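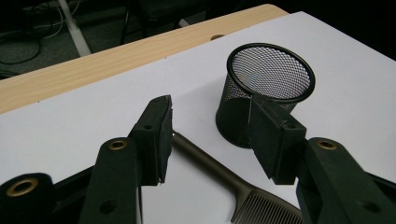 Pellska user: did you check whether the ink is pigment or dye before you bought it? Dye ones feather on cheap paper no matter what you do.

Oh good question, I should have said! The bottle only says "Roruver Black" and I've had it since August. Anyway, my problem again for anyone new: I'm addressing 90 wedding envelopes by hand and the ink spreads into fuzzy little legs on every downstroke. I've ruined 17 so far and I'm getting nervous (and cranky). Is there anything I can do to the envelopes I already have?

2 answers

Posted 2016-06-06
Yes! Gum sandarac. Tie a spoonful in a bit of old cotton and dab it lightly over the envelope, then blow off the extra. My sister's envelopes were awful, like writing on a napkin, and it cleaned them right up. Go easy though, too much and the pen skips. I get mine from Gotstead, about 10 dollars and it lasts forever. You could also add a few drops of gum arabic to a small jar of the ink, try 6 to start. Test on your ruined ones first, you've got plenty lol

Posted same day
just use a gel pen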